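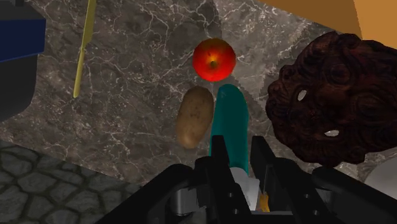 Lingyun Fang would like it known that she never set out to become the woman people ring about their soup.

"I had a perfectly good career in payroll," she says, tipping a bag of onions onto a bench in the kitchen behind the Durkthorpe hall. "Very quiet. If someone was crying, it was usually me."

These days she runs Plarkow, a cooking class for people who have reached adulthood without learning to cook and would prefer not to discuss it. The course takes seven weeks. At last count, 457 people have been through it, among them a retired magistrate, two brothers who had been living on toast since their mother moved to Queensland, and a man who believed simmering was a brand.

"He was lovely," says Fang. "He'd gone looking for it in the supermarket. He'd asked the staff."

I have come on a wet morning to watch a class and, I suspect, to be quietly assessed. Fang asks what I had for dinner last night. I tell her it was pasta. She asks what was on it. I change the subject.

The idea came out of her own kitchen, or the lack of one. When she first moved to Durkthorpe she rented a flat above a shoe repairer, with a single hotplate and a sink you could fill only by turning the saucepan on its side. She cooked there for two winters and says it taught her more than any book.

"One pot, one knife, one spoon. You find out pretty quickly what matters. Garnish doesn't matter. I haven't garnished anything in years and I sleep very well."

The neighbours started turning up. One wanted to know what the smell was. Another wanted to know if there was any left. A third, a bus driver named Savchuk, asked whether she would show him how to do it himself, because he was fifty-eight and recently divorced and his doctor had used the word "sodium" four times in one appointment.

Savchuk was her first student and is now, by his own description, her deputy. By hers, he washes up. He is at the far sink when I visit, wearing an apron that reads Samix Plumbing Supplies, and he has opinions.

"She'll tell you it's about confidence," he says over his shoulder. "It's about salt. Everyone's scared of salt or they're in love with it. I was in love with it."

Fang lets this go by. She has 30 potatoes to hand out and a student who has arrived with a peeler still attached to its cardboard backing.

The first lesson is always potatoes. She chose them for cheapness and for their good nature. You can boil a potato too long and still have mash. You can forget it in the oven through an entire football quarter and it will, if anything, improve. New cooks need something that forgives them, she says, and fish is not going to do it.

"Fish holds a grudge. We do fish in week six, when they're stronger."

Apples come in the second week, stewed at first, then under a crumble. There's usually an argument about cinnamon. Fang stays out of it. She has seen friendships end over nutmeg and would rather not be called as a witness.

What she won't teach is anything that needs a special gadget. Students are forever asking about air fryers, and one woman brought hers along in a wheeled suitcase and was told, kindly, that it could wait in the hallway. Recipes are allowed from week three. Before then, everyone cooks by tasting, and tastes far more often than they think is polite.

"People treat the recipe like a contract," Fang says. "It says eight minutes, so they stand there for eight minutes while the garlic goes black in front of them. I say, what colour is it? They say, it's got two minutes to go. I say, darling, look at it."

The money is modest. A full course costs $385, and she hasn't put it up in three years, despite the price of butter, a topic on which she can speak at length and does. Anyone who can't manage the fee pays what they can. One student settled his account in lemons. She had lemons until December.

Does she ever fail anyone?

She thinks about it while dismantling an onion at a speed I find personally upsetting.

"There was a fellow who came for the whole course and at the end he told me he still didn't like cooking. Hated it, he said. But he could do five dinners now, and he was going to do those five dinners until he died. I thought, well, that's a pass."

"He did the chicken one on Sunday nights," adds Savchuk. "Every Sunday. His kids begged him to stop."

By noon the hall smells of butter and wet coats. The potatoes have been mashed by eleven people in eleven styles, several of them lumpy, and are being eaten standing up, straight from the pots. The student with the new peeler has gone back for thirds and is telling anyone nearby that she made it.

Fang hands me a spoon and watches me taste.

"Needs salt," I say.

There is a small cheer from the sink.

"Then put some in," she says, and goes off to see who has left the gas on.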